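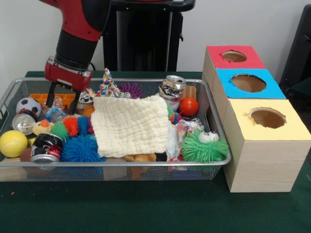

Priit Sakalauskas asks whether cans and toys may stay together in one tray until the end of the day. They may, provided the tray is sorted before it is returned to the shelf. The procedure in this section applies to all wire-mesh trays in the Femdale playroom.

4.2 Sorting a Mixed Tray

1. Set the tray on a felt-covered table. Do not slide it across the felt.
2. Lift out any cloth first and shake it over the tray. Small items such as blocks are easily carried off in the folds.
3. Remove cans, bottles and plastic bags. Place them in the recycling bin or the trash, as marked on the lids.
4. Place balls in bin 118. Spiky balls go in bin 133.
5. Place soft toys and segmented toys in bin 149.
6. Wipe the mesh with a damp cloth and let it dry.

CAUTION: Crushed cans may have sharp edges. Pick them up by the side, one at a time.

NOTE: Building blocks, plastic or wooden, are returned to the Sestley drawer and are not kept in the trays.

Trays are washed in full every Sunday. See Section 2 for approved cleaners.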